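The Second Life of the Village Toy Hospital

Walk up the hill from the harbor in Trembridge and you'll hear the sewing machines before you see the shop. There are 2 of them, both older than the people who use them, and on a June morning with the door propped open they sound like a small train going by. Rochelle Faulkner has been mending stuffed animals in this room for 11 years. She keeps a ledger of every one, and when I visited she had just written in number 517, a rabbit with no ears to speak of.

I had expected a quaint little hobby business. I came away thinking about stitches for a week!

Faulkner learned her trade at Verkard, a soft toy maker that once had a cutting floor on the edge of town. She started on the tables where pattern pieces were laid out, and she still talks about fabric the way bakers talk about dough – how it gives, which way it wants to go, what it does if you rush it. A round body, she told me, is the hardest thing to sew well. Cloth is flat and a ball is a very stubborn shape (try wrapping a grapefruit in paper and you'll see the trouble). The fewer panels you use, the more each one has to stretch, and the more the seams matter.

"People look at the face," she said. "I look at the seam. The face is just what you put on at the end."

The stuffing comes next, and here she has strong opinions. Most animals that reach her bench have gone flat in the neck and lumpy in the feet, so she opens them along the back, takes everything out, and starts over with small pinches of wool, worked in with a chopstick. A medium bear takes her 6 hours. She won't be hurried, and her customers seem to love her for it.
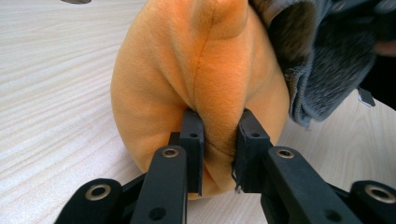
The closing stitch is the part I could have watched all day. It's called a ladder stitch, and it runs back and forth between the two folded edges with the thread lying wide open, like a tiny rope bridge. Then she pulls. The whole gap slides shut and the thread just vanishes! She let me try it on a scrap, and mine puckered badly, and she laughed and handed me another scrap.

Some repairs are sent in from far off. A family in Maihi mailed her an elephant they call Lutia, along with a page of notes on how firm the trunk used to be. Faulkner has pinned it over her bench, and she was halfway through the trunk when I left to catch my bus.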